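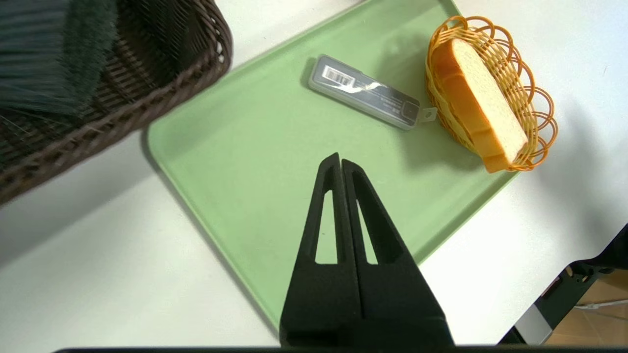

Xuân Tô asks whether an item can go back after the store label has been peeled off. Yes, if you still have the order number. The label saves us a few minutes at the counter, but we can look up most purchases without it.

## Returns

**How long do I have to return something?**

You have 14 days from the day you pick up your order or the day it's delivered. For gifts, the count starts on the date printed on the gift slip.

**Where do I take it?**

Either the Cetgate store or the pickup desk in Pavmont. Pavmont can take the item in but can't hand out cash refunds. Card refunds work at both.

**Do I need the original packaging?**

For anything sealed, yes. For baskets, trays, brushes and other open goods, no. Please wrap breakables in something.

**What can't be returned?**

- Cut-to-length items such as shelf liner and cord
- Clearance goods marked "final"
- Candles that have been lit
- Gift cards

**When will I see the money?**

Card refunds usually post within six business days. Store credit is ready right away.

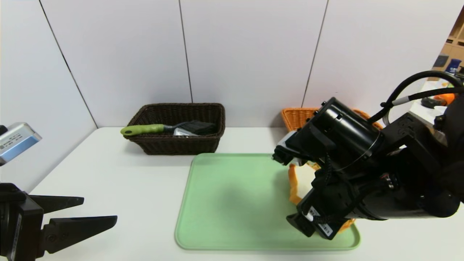 *Photo: Zasico Home*

## Orders and pickup

**Can I change an order after I've placed it?**

You can change it until you get the "packing" email. After that, call the store and we'll try to catch it, but orders placed before noon often leave the same day.

**How long will you hold a pickup order?**

Five days. If you need longer, reply to the pickup email and tell us when you're coming. We don't charge for holding small orders. Shelving and other large boxes have to be picked up on time - the back room is small.

**Can someone else pick it up for me?**

Yes. Forward them the pickup email. They don't need your ID, but they do need the code in the message.

**Part of my order is missing. What should I do?**

Check the packing slip first. Items marked "B" ship separately and should have their own tracking number. If the slip says it's in the box and it isn't, write to us with the order number and we'll send another one.

**Do you ship outside the country?**

Not at this time.

## Points and credit

**How do Âu points work?**

You earn points on anything at full price. Once you reach 1000, they turn into a store credit that shows up in your account overnight. Points from returned items are taken back off.

**Do points expire?**

Only if the account hasn't been used in two years. Signing in doesn't count as use. A purchase or a return does.

**Can I combine two accounts?**

Yes, if both are in the same household. It has to be done at the Cetgate store, and both account holders need to be there or have signed the form.

*Page last updated Monday, June 21, 2021*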